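## 4. Setting out the bench for the tool-sorting routine

This section covers the Patance two-arm bench kit from the point where the arms are bolted down, cabled and switched on. If you have not finished section 3, go back and do that first. The arms must be homed before anything is placed on the wood.

The routine in this section is the one Stusitz ships with the kit. It uses common workshop items: wrenches, screwdrivers, rolls of tape, a work glove and a pegboard with a bin and a hook. You can swap in your own items later (see 4.6), but run it once as written so that you have something to compare against.

Revised Dec 13, 2022. Replaces the March sheet, which gave the wrong order for steps 4 and 5.

### 4.1 Before you start

You will need:

- the pegboard, bin and wire hook from carton 2
- combination wrenches in more than one size
- two screwdrivers
- four rolls of tape
- one work glove
- a length of bundled wire or cable

**Caution:** Keep the stop button within reach of the person loading the bench. Both arms hold position under power while paused and can start again from the control screen. Use the hold switch, not the pause key, whenever hands are over the wood.

**Caution:** Do not lean on the bench frame while an arm is moving. The frame carries the arm mounts, and a push on it shows up as an error at the fingertips.

### 4.2 Placing the pegboard and the items

1. Set the hold switch to ON. Check that both arms are still.
2. Stand the pegboard against the back edge of the bench. It rests on the wood and does not need to be screwed down for this routine.
3. Hang the bin on the lower left part of the board. Fit the wire hook at the lower center.
4. Lay the glove to the left of the board with the fingers pointing toward the back.
5. Put one roll of tape in front of the board, below the bin. Put the other three in a row near the front edge.
6. Lay the two screwdrivers in the middle of the bench, at different angles. They should not touch each other.
7. Lay the wrenches to the right of the screwdrivers. Scatter them. If you line them up square to the bench, the first run will look better than later ones and the score will mean very little.
8. Put the wire bundle at the back, to the right of the board.
9. Step back and set the hold switch to OFF.

**Note:** The rolls do not have to be new. Scuffed or dented rolls are fine as long as the center hole is open. Throw out any roll with a loose tail, which can catch on a finger.

### 4.3 Checking the three views

Open the Views page on the control screen. You should have a head view, a bench view and a view from the wrist of the working arm. Go through them in that order.

1. In the head view, check that the whole top of the bench is visible, including both arm mounts and all four rolls of tape.
2. In the bench view, check that you can see the gripper and the hook together. If a roll of tape fills too much of the view, move the roll, not the camera.
3. In the wrist view, check that both fingers show at the bottom and that the wood can be seen between them when the gripper is open.
4. Press Save Views. The system keeps one still from each and uses them for the setup report.

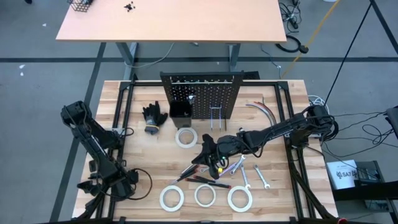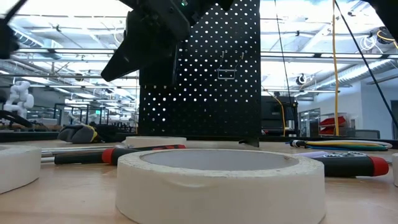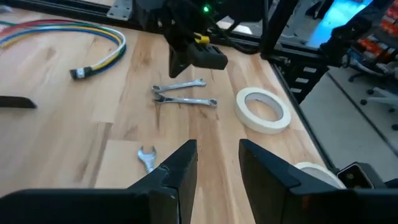 *Figure 4-1. Bench with tools and tape set out. First: head view. Second: bench view. Third: wrist view, gripper open.*

The green light on an arm should be on before you go further. If it is off, check the arm power lead, then the fuse on the back of the supply. Do not unplug the data cable to reset an arm. Use Restart Arm on the control screen.

**Note:** The wrist view will show whatever lies past the edge of the bench, and the head view will take in the floor. This has no effect on the routine. Strong sunlight on the wood does have an effect, so close blinds if the tools start to drop out of the item list.

### 4.4 First run

1. Choose Routines, then Bench Sort, then Practice.
2. Set the speed to 22 percent. Leave the grip force at the factory setting.
3. Press Find Items. Each item found is given a box and a name on the screen.
4. Compare the list with the bench. If a wrench is missing from the list, turn it slightly and press Find Items again. Put the hold switch ON before you reach in.
5. Press Start. The arm will pick one item, lift it clear and put it down in the place set for it.
6. Stay at the bench for the whole of the first run.

The practice run ends by itself after 600 seconds, whether or not all the items have been moved. An item still in the gripper at that point is lowered to the wood before the fingers open.

**Caution:** If an item slips and falls between the bench and the frame, stop the arm before you pick it up. Fingers can be pinched at the slotted rails.

### 4.5 If something goes wrong

**The gripper closes on nothing.** The height of the wood is set wrong. Run Touch Off from section 3.7 and try again. If you have put a mat or a sheet of card on the bench, take it away or run Touch Off on top of it.

**Two wrenches are read as one.** They are too close together. This is most common when the open ends point the same way and nearly touch. Move them apart by the width of a finger.

**The arm picks up tape by the outside and drops it.** Go to Grip Style and choose Rim. The factory setting is Auto, and Auto often picks the wrong one for wide rolls.

**The glove is not picked up.** Flatten the cuff. A crumpled glove can be found but may be graded "no safe grip". The arm will skip it and go on to the next item.

**Both arms stop with code 4.** The arms have asked for the same space. Press Clear, send the arm you are not using to Rest, and start again.

### 4.6 Using your own items

Add new items one at a time under Items, New. Each needs a name, a weight and a short scan on bare wood. Avoid glass, anything with an open blade and anything that can leak.

Shiny metal takes longer to scan than painted or plastic parts. Turn it to a new angle after each pass. Vivek Ahuja on the Stusitz support desk keeps a list of settings for polished tools and will send it on request. Include the serial number of your kit and the setup report from 4.3.

The pegboard bin and hook are replacement parts and can be ordered on their own. Customers with an Ertürk supply fitted in place of the standard one should read the note on fuses in section 9 before ordering.

Go to section 5 to teach a placement of your own.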